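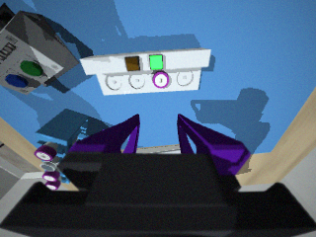

Search this blog Search Go

Wrist view, stale frames, and a dial that would not settle

May 12, 2022
by Ashton Quinlan

The last post ended with the wrist-camera policy reaching the panel in simulation and then doing something odd once it got there. The approach was fine. The fingers would arrive near the panel, stop, back off a little, come in again, and repeat until the episode timed out. Şükran Uysal called it hunting, and the name stuck in our issue tracker.

I spent most of two weeks on it. The cause was in the tooling and had nothing to do with the network, so I am writing it down for anyone who runs a similar stack.

The setup first. Our simulator wrapper is called Juvden. It steps the physics, renders the cameras, and publishes observations to the policy process over shared memory. The policy process is Kideo, which holds the vision encoder, the goal input, and a small action head that emits end-effector deltas. Under that sits the controller, which turns deltas into joint targets. The physics runs at 250 steps per simulated second. The policy runs a good deal slower, and the renderer runs whenever it is asked to.

That last part turned out to matter.

The panel task uses a blue tabletop with a white panel on it. The panel has two square buttons on top, one brown and one green, and a row of dials across the front face. One dial has a thick magenta ring around a white face and a short dark indicator line. The others in the row are pale gray. The goal for this task is to turn the magenta one to a given angle. Seen from the wrist, the two purple fingers are always in view, so the policy gets the relation between fingertip and dial for free, provided the picture and the joint state belong to the same instant.

They did not.

I started in the wrong place, with the encoder. My theory was that the ringed discs elsewhere on the table were pulling attention away from the dial. There is a stack of discs along the left side, and three of them have purple rims around the white. Close to the dial in color, and visible at the same time. I dumped saliency maps for 168 failed episodes and looked through them with Anas Badawi. A few did light up on the stack. Most sat squarely on the dial, where they belonged. We retrained with the hue of the rims randomized anyway. The hunting was unchanged, and I had used up three days of cluster time.

The second theory was controller gain. Anas had raised the stiffness on the wrist joints in a commit earlier in the month, and an underdamped wrist would give something like the same symptom. We swept damping over a wide range. High damping made the hunting slower. It did not remove it, and the period of the oscillation scaled in a way that looked like a delay in the loop. A delay of fixed size, too. That should have been the first thing I checked.

Eylül Gündoğdu suggested the test that found it. She replaced the policy with a script that commanded a constant lateral velocity, then compared the fingertip position in the proprioceptive state against the position implied by the rendered wrist view, using the dial as a landmark. With a constant velocity, any time offset appears as a constant position offset. It did. Reversing the direction flipped the sign. The image was behind the joint state by exactly one policy step.

The wrapper code is dull to read. Juvden requested a render, then advanced the physics, then collected the finished render, then read the joint state. Somebody (me, according to the blame view) had put the request ahead of the physics step so that rendering could overlap with it. Throughput went up and I was pleased with that. But the frame handed to the policy was rendered from the state before the step, and the joint vector was read after it.

During the approach this is harmless. The arm moves far, the panel is far away, and a lag of one step is a small part of the distance left. Near contact the distance left is small and the lag is most of it. The policy sees the fingers short of the dial, commands a move, gets a frame from before that move, commands it again, overshoots, and corrects late. The training data was collected through an older wrapper without the overlap, so the network had never seen a mismatched pair.

Two fixes were possible. One was to retrain on lagged observations and let the network sort it out. I don't like that one, as it bakes a wrapper bug into the weights. The other was to stamp both streams and refuse to pair them unless the stamps agree. We did the second. Every observation now carries the physics step index at which it was sampled, image and joint state separately, and Kideo raises an error on a mismatch. The overlap is still there, but the joint state is buffered together with the render request, so the pair is consistent. It is also one step old as a pair. The action head tolerates that much better than a pair that disagrees with itself.

Results on the dial task, same weights, same seeds, 1532 episodes each way: the hunting is gone from every episode I have looked at, and the timeouts that remain are grasp failures, where the fingers close on the edge of the dial and slip. Müzeyyen Öztürkmen is looking at contact parameters for those. The button tasks barely changed, which fits. A press is forgiving along its own axis.

A few notes for my own reference.

The constant-velocity test is now in the regression suite. It runs in both directions and fails if the offset is more than a fraction of a step.

The step index is a plain integer, reset at episode start. I tried wall-clock stamps first — bad idea in a simulator that can run faster or slower than real time depending on load.

The mismatch check fired on the Berge machine right after we deployed it. That install still had the old launcher, with a separate camera process and its own counter. Patched, and the counters are shared now.

The hue randomization stays in. It cost nothing at test time and I would have wanted it eventually.

Still open: the goal angle is given to the policy in radians, and the indicator line on the dial is short enough at our render resolution that the encoder probably can't read it well from the approach pose. Eylül wants a second, cropped view near contact. I want to try raising the resolution first and see what it does to step time. Numbers when I have them.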